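Parkitz (software)

Parkitz is a grasp planning and motion control package for robotic arms fitted with two-finger or plate-style grippers. It takes input from one or more cameras, estimates the position of an object on a flat surface, and produces a timed path that brings the gripper to the object at low speed. The package was first released in July by the software group at Quintela, and version 2 followed on 1 Sep 2020. It is used mainly in small laboratories and teaching workshops.

Overview

The software is divided into a perception module, a planner, a controller and a set of command-line tools. Each part runs as a separate process and exchanges messages with the others over a local network connection. A site may replace any one of them with its own program, provided that the message format is kept. The perception module is the part most often replaced – many sites already have a detector trained on their own objects.

Parkitz does not include drivers for particular arms. These are supplied through a separate package named Memden, which translates joint commands into the form expected by the arm's own electronics.

Perception

The perception module looks for objects against a known work surface. The surface is measured once during setup and stored as a plane, and anything that rises above the plane is treated as a possible target. Opaque objects with straight sides are handled by the default settings.

Clear containers are a recognized difficulty. Depth sensors tend to read through transparent plastic and return points that belong to whatever stands behind it, and water bends the background further. For such objects the module uses color images instead. It searches for an opaque band, such as a printed label, and for a cap, then fits an upright cylinder between the two. When the cap lies outside the image, the height is taken from the object's entry in the model library. A clear bottle standing in front of a keyboard or a dark monitor is among the standard test arrangements, as the background contains many edges that may be mistaken for the outline of the bottle.

Planning and approach

Once a target has been accepted, the planner generates a set of candidate grasps and ranks them by reach, clearance and expected stability. For upright bottles, grasps near the middle of the body are preferred. Those close to the cap score lower, because a push at that height is more likely to tip the bottle.

The path has two stages. During the transit stage the arm moves freely through open space and is limited only by joint speed. During the approach stage the gripper travels in a straight line and the controller checks motor current at every cycle. A rise above the set threshold is read as contact, and the motion stops.

A black arm with its gripper at a bottle of water, the tip of the finger plate at about mid-height and just above the red label. 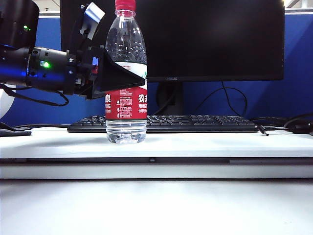
Control

The controller runs at a fixed rate and follows the planned path by means of a position loop with a limit on force. Version 2 added a hold state, in which the arm keeps its place after contact until the planner sends a further command. Earlier releases backed away at once, and light objects were sometimes dragged along with the gripper.

Tooling

A replay tool allows a recorded run to be stepped through with the camera image and joint values side by side. The test suite contains 589 cases, of which 21 concern transparent objects. A public set of 2332 recorded approaches is kept on the Bimville server and may be used to compare planners without access to an arm.

Limitations

The planner assumes that the work surface is level and that the target is not moving. Cables are not modeled, and the manual advises users to mark any area where they lie as closed to the arm. Soft packaging is supported only as a trial feature – the fitted shape is not updated after contact.

See also

Grasp planning
Motion control
Memden (driver package)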